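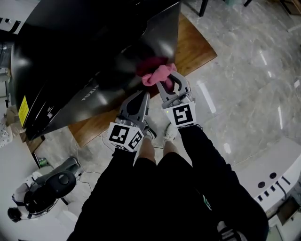

## Una mañana en Lorkley, entre trapos y pinzas

Llevaba meses detrás de esta visita y por fin en noviembre me abrieron la puerta. Lorkley se dedica a reacondicionar equipos de oficina y electrodomésticos pequeños, y por su nave pasaron el año pasado 2,471 aparatos (la cifra me la soltaron nada más entrar, con bastante orgullo). Yo iba con la idea de ver brazos robóticos moviéndose solos por todas partes y lo que más vi fue gente limpiando. Limpiando con pinzas en las manos, eso sí.

Entré a las nueve y media. Café, tarjeta de visitante y directos a la sala de limpieza, que tiene un suelo de mármol pulido más propio de un hotel que de un taller. Lo primero que me encontré fue una mesa de madera con un panel negro enorme encima, de esos tan brillantes que se marcan con solo mirarlos, con la palabra FUJIX en relieve. Y una persona de negro pasándole un paño rosa sin tocarlo con los dedos: una pinza gris en cada mano, y en cada pinza un cubo blanco con marcas negras.

### Qué están haciendo ahí

Graban el gesto. Los cubos sirven para saber en todo momento dónde está cada pinza y cómo está girada, y con eso se prepara el sistema que más adelante debería encargarse de frotar los paneles. El proyecto se llama Karilen por dentro y lleva en marcha desde la primavera. El objetivo que se pusieron es de 2,000 repeticiones de limpieza entre todos los tipos de superficie, y van por casi 1,000. Queda tela (nunca mejor dicho).

Me dejaron probar las pinzas en un rincón, con una tapa vieja. ¡Qué difícil es arrugar un trapo con eso! Con la mano lo haces sin pensar, lo doblas, buscas un trozo limpio, aprietas un poco más en la esquina. Con las pinzas me pasé un buen rato persiguiendo el trapo por la mesa y acabé con la muñeca cargada. Una de las operarias me explicó que el truco está en sujetar con una y arrastrar con la otra, y que a ella le costó un par de semanas pillarlo.

### Lo que cambia para la plantilla

Esto era lo que de verdad me interesaba, así que pregunté a todo el que se dejó. Antes la limpieza era el puesto de entrada: llegabas, te daban el trapo y con suerte en unos meses pasabas a revisión. Ahora quien limpia también graba, y por la tarde repasa las tomas en el ordenador y descarta las malas. Cobran un plus por las horas de grabación – pequeño, según dos de ellos, que me lo dijeron a la vez y riéndose.

Hay opiniones para todos los gustos. Un veterano del taller está encantado con la idea de soltar el trapo para siempre, porque tiene el hombro hecho polvo. Otra compañera lo ve con más recelo: le parece raro enseñar tu trabajo a una máquina sin saber bien qué vas a hacer tú después. La empresa dice que los puestos se mueven a diagnóstico y montaje, y ya hay un curso interno de 400 horas repartido en dos años. Pregunté si eso estaba por escrito. Lo están negociando, me contestaron. Yo lo apunto tal cual.

También me contaron cosas más de andar por casa. Piden rotar cada hora porque cansa, y quieren una mesa regulable en altura, que los altos acaban doblados. Lo de la rotación ya lo tienen desde septiembre y lo de la mesa sigue pendiente.

### La otra nave y la vuelta

Cruzando el patio está la zona de embalaje, montada por Goossens, y ahí la automatización ya está instalada del todo. Cierra cajas, pega etiquetas y pita muchísimo. Los de embalaje llevan tapones para los oídos y se entienden por señas, y tienen un gesto propio para «se ha atascado otra vez» que vi tres veces en diez minutos. Me gustó menos que la sala de limpieza, la verdad, aunque es lo que más fotografían las visitas.

Si os interesa ir, admiten grupos pequeños por las mañanas y hay que escribir con tiempo. Llevad calzado cerrado. Para comer, el bar Gomovov, a la salida del polígono, tiene menú y unas lentejas estupendas – llegad antes de las dos, que se llena con los de Lorkley.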